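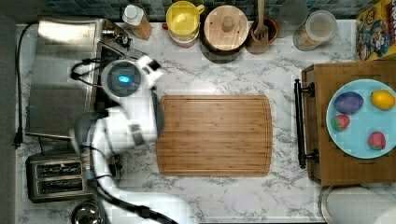 Research Notes, Fleet and Vehicle Supply

23 Jun 2023 | By the Grollero research desk

3.2 Delivery times for rebuilt ambulances

We compared delivery times for new and remounted ambulances at two dealers, Vallach and Queiroz. A remount moves a used patient box onto a new chassis. Both dealers gave us their order books, which together held 1283 entries. We dropped orders that were canceled before a chassis was assigned, and orders for spare parts only.

Remounts at Vallach took a median of 200 days from signed order to handover. New builds took 260. Most of the gap came before any shop work began, while the buyer and dealer were still settling the cabinet layout and the wiring plan. Remount buyers usually kept the old layout and skipped that step.

Queiroz records the handover date only by month, so its orders are left out of Figure 4 and used only for the count of late changes. A late change is any written request made after the chassis reached the shop. Orders with more than 5 late changes were checked by hand against the invoices.

Figure 4. Days from signed order to handover, Vallach, by order type. Orders still open in March are not shown.

The Lovthorpe orders are treated separately in Section 3.3.

Contact | Copyright Grollero | Back to top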